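Plonesmont test room – acceptance checklist for two-arm household chore station
Inspection carried out 25/10/2025
Inspector: Faustine Pichon
Present: Gwenaël Jacquet (Stako), Eugénie Lebrun (site)
Chore under review: clearing small mixed items from a tabletop into a bag
Marks used: OK, OK with comment, OPEN, FAIL

Section A. Before power-on

A1. Emergency stop reachable from the operator's chair without standing. OK.

A2. Emergency stop cuts both arms. OK with comment. The second arm stopped later than the first on one press. Gwenaël repeated the press and could not reproduce it. Logs kept. To be repeated in November with the new relay.

A3. Floor marking complete on all sides open to visitors. OPEN. Tape lifted near the door. Eugénie to replace.

A4. Speed limit set to the reduced value and locked with a password. OK. Password was written on the cover of the logbook, now removed.

A5. Base bolts checked with torque wrench. OK.

A6. Arm cables free of kinks through the full range of motion. OK with comment. Cable loops hanging outside the arm need enough slack for the wrist to turn and not so much that they drag on the work surface. Mark the accepted length with a tie before the next visit.

Section B. Work surface and items

B1. Table does not move when pushed by hand at any corner. OK.

B2. No glass, blades or liquids among the items. OK.

B3. No item heavier than the rated load of one gripper. OK. Anything that needs both arms is outside this review.

B4. Power cords kept off the surface unless they are part of the chore. OK with comment. Coiled cords count as items here. A cord must be unplugged at both ends before it goes on the table, and the operator checks this by eye and by hand.

B5. Lighting even enough for the cameras. OK with comment. Strong daylight from behind the table washes out pale and see-through items. Thibault Courtois asked for a blind at the last review. Still not fitted. The chore should be run once with daylight and once without before anyone quotes a success rate.

Section C. Handling

C1. Gripper closes on a soft package without bursting it. OK. Grip force left at the setting from the Pitbridge trial.

C2. Gripper holds a thin plastic bag by one corner. OK with comment. Holding a bag is the easy part. A person opens one with two hands and a shake, and corrects the grip without looking. The arm has one pinch point and very little feel for whether it has one layer of film or two.

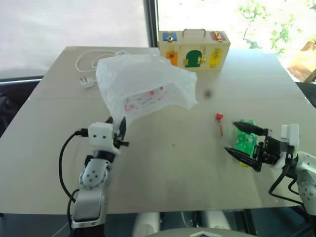
For that reason the bag step is scored in three parts from now on: pick up, open, keep open while the other arm drops something in. A run that completes the first two and loses the third is written down as a failed run. Earlier sheets gave it half credit, and the totals from those sheets should not be compared with these.

C3. Thin upright items approached from the side without being knocked over. OPEN. Not enough runs to say.

C4. Arms keep their distance when both work near the middle of the table. OK with comment. The software margin is 30 mm. It was respected, but a bag filled with air takes up more room than the planner allows for, and the planner does not treat film as an obstacle. Contact with film is harmless at this speed. Film wound into a wrist joint is another matter. Operator to stop the run if film passes behind the fingers.

C5. Released item comes free of the fingers. FAIL. Film stuck to the finger pads in 2 of 100 releases. Both times the arm carried on with the next step as if nothing was attached. Stako to add a check after release.

C6. Latches, small doors and handles. Not tested. Charpentier has asked for these to be included. I would keep them on a separate sheet, as the forces are higher and a finger can get trapped.

Section D. People

D1. Operator trained on this station and signed in. OK. Inès Jacquet, morning and afternoon.

D2. No one reaches over the table while the arms have power. OK with comment. Reminded once. The habit is to straighten an item by hand between runs. Power down first.

D3. Long hair and lanyards secured. OK.

Summary and recommendation

Accepted for supervised use at reduced speed. Not accepted for unattended use. C5 must be closed before the speed limit is raised, and A2 repeated whatever the relay supplier says.

On the question put to me by Charpentier, whether the station can take over table clearing in a home: not yet. Rigid items of moderate size give little trouble. Film, cords and anything that changes shape when touched still need a person within reach of the stop button, and a person standing there could clear the table sooner.

Open points: A3 Lebrun, B5 Courtois, C3 and C5 G. Jacquet.

Signed: F. Pichon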